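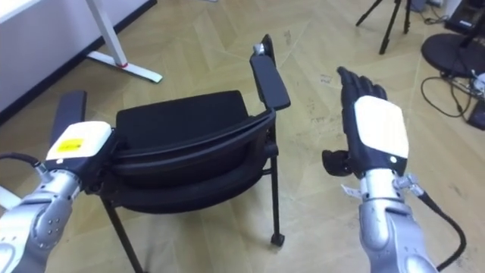 Schwarzer Bürostuhl mit gepolsterten Armlehnen auf Fischgrätparkett.

Bestandspflege vor Neubeschaffung: Ein Gespräch mit Killian Gautier

7. Februar 2022

Die Verwaltung der Stiftung Clollau hat im vergangenen Jahr die Ausstattung ihrer Arbeits- und Besprechungsräume neu geordnet. Verantwortlich für das Vorhaben ist Killian Gautier, Leiter der Inneren Dienste. Im Gespräch mit der Redaktion erläutert er, nach welchen Grundsätzen Sitzmöbel geprüft, umgestellt und ausgesondert werden.

„Wir haben im September mit einer vollständigen Erfassung begonnen“, berichtet Gautier. Insgesamt 287 Stühle seien in das Verzeichnis aufgenommen worden, verteilt auf 3 Gebäude. Zuvor habe jede Abteilung eigene Listen geführt, die sich teilweise widersprochen hätten. „Für einige Räume gab es gar keine Unterlagen. Dort mussten wir von vorn anfangen.“

Besondere Aufmerksamkeit gilt nach seinen Worten den Armlehnen. Sie würden beim Umstellen häufig als Griff benutzt, obwohl nicht jedes Modell dafür ausgelegt sei. Die Hausordnung sehe inzwischen vor, Stühle am Gestell zu fassen und über kurze Strecken anzuheben. Eine gelockerte Lehne sei der Hausverwaltung zu melden, auch wenn der Stuhl noch benutzbar erscheine.

Auf die Böden angesprochen, verweist Gautier auf die Räume mit Parkett. Das helle Holz im Fischgrätmuster sei erhaltenswert und verlange bei der Möblierung eine gewisse Sorgfalt. „Eine Rolle, in der sich ein Steinchen festgesetzt hat, hinterlässt auf dem Parkett eine Spur, die man jahrelang sieht.“ Rollen und Fußkappen würden deshalb bei jeder Prüfung gereinigt und bei Bedarf ersetzt.

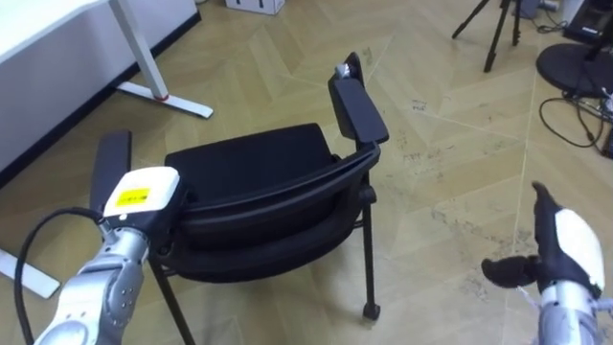
Schwarzer Stuhl mit Armlehnen und schmalen Metallbeinen auf hellem Holzboden.

Zur Frage der Polster äußert sich Gautier zurückhaltend. Schwarze Bezüge seien im Alltag unempfindlich, ließen Staub jedoch deutlich erkennen. Man habe sich auf eine trockene Reinigung mit weicher Bürste verständigt; feuchte Mittel kämen nur nach Rücksprache zum Einsatz. Die Schulung der Beschäftigten übernahm Nicanor Olmedo vom Möbeldienst Pruvost. „Herr Olmedo hat uns vor allem gezeigt, wo man hinschauen muss: unter den Sitz, an die Verschraubungen, an die Übergänge zwischen Lehne und Rahmen.“

Neu angeschafft wird nach Auskunft der Inneren Dienste nur, was sich nicht mehr instand setzen lässt. Für Ersatzteile stehen im laufenden Jahr 1.145 Euro zur Verfügung. Gautier hält den Betrag für ausreichend, sofern keine größeren Schäden auftreten. Die nächste Durchsicht beginnt im Gebäude Kukesum.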